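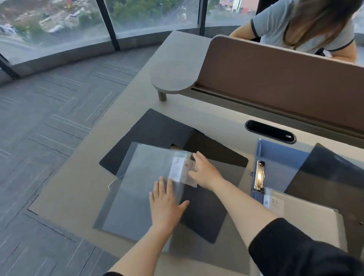
Sleeves, labels and the 20 series: an interview with Amber Prins

Amber Prins has run the paper records desk at Panness for six years. The desk handles job files for three offices, and most of what crosses it is still on paper: signed drawings, delivery slips, inspection forms and the letters that go with them. The files are kept by series number, and each series has its own folders and printed labels.

We spoke at her desk while a series 20 file was being put in order. A clear plastic sleeve with a small white label lay over an open black folder, and a beige paper folder marked with the same number, 20, was next to it. The first thing she talked about was the label.

"The number goes on twice," Prins said. "Once on the paper folder and once in the sleeve. If a sleeve ends up on the wrong desk, whoever finds it can send it back without reading what's inside."

The paper folder holds the working documents. The sleeve holds whatever must stay flat and clean, usually a signed original. Prins does not allow originals to be punched. She has had to request second copies of documents where the punch went through a signature or a date, and one of these took until November to arrive.

Flattening

New sleeves come packed tight and tend to curl at the open edge. Prins treats this as a filing problem.

"A curled sleeve takes up the room of two or three flat ones. You put 50 of them in a drawer and the drawer won't close. Then someone forces it, and the top corners fold over for good."

Her method is to lay the sleeve on a closed or opened folder, press from the lower middle with a flat hand, and work the air toward the opening. The other hand holds a top corner. She does not use a ruler or a roller. Both leave lines on glossy plastic, and the lines catch the light when a page is copied through the sleeve.

She was asked about copying through the sleeve at all. "For reference copies, yes. For anything that leaves the building, take it out."

Folder types

The office has used several kinds of folder over the years and Prins has kept most of them in service. Plain paper folders are used for storage. Stiff black folders are for carrying files between rooms. Clipboard folders go to anyone who has to write standing up, and the spring clip is rated by the supplier, Stodel, for 40 sheets.

"I'd put 30 in it," she said. "At 40 it holds, but the bottom sheet creeps."

The clip type is the only one she orders new. The rest are reused until the spine splits. A folder coming out of use is stripped of its label before it goes back on the shelf – old labels left in place were the main cause of misfiling when she took over.

Murray Cartwright, who set up the series numbers and now works on the McKinnon contract, joined the conversation for a few minutes. He explained that the numbers do not follow date or customer. Each one stands for a type of work.

"People expect 20 to come after 19 in time, and it doesn't," Cartwright said. "Twenty is alterations. It was alterations when we had 100 files and it's alterations now."

The current total is 1,401 files, of which the alterations series is the largest. Cartwright would like to split it. Prins would prefer to leave it alone until the Rundton office has sent over its boxes, as a split would mean relabeling every folder in the series and every sleeve in every folder.

"He has a point about the size," she said. "I'm looking at the labor."

The desk

The work surface has to take several folders lying open at the same time, and Prins sorts directly on it without trays. She stopped using trays in her second year. Folders went into them and stayed there. A folder on the desk is in the way, and so it gets dealt with.

Cables go down through the grommet at the back. A low panel separates the surface from the desk opposite, and the only rule about it is that files are not handed across. They are walked around and signed for.

Labels

Label stock was the last subject. Prins prints labels in small runs and checks each run against a folder from the same series before using it. Faint print is common near the end of a cartridge. The small text on a sleeve label can be faint and still be accepted, in her view, provided the number is dark.

"The lines are for me. The number is for everybody else."

She has tried color strips for the different series and thinks they help at a distance, but two of the colors she was sent were so close that she dropped one of them. The replacement has been on order since 22/08/2008.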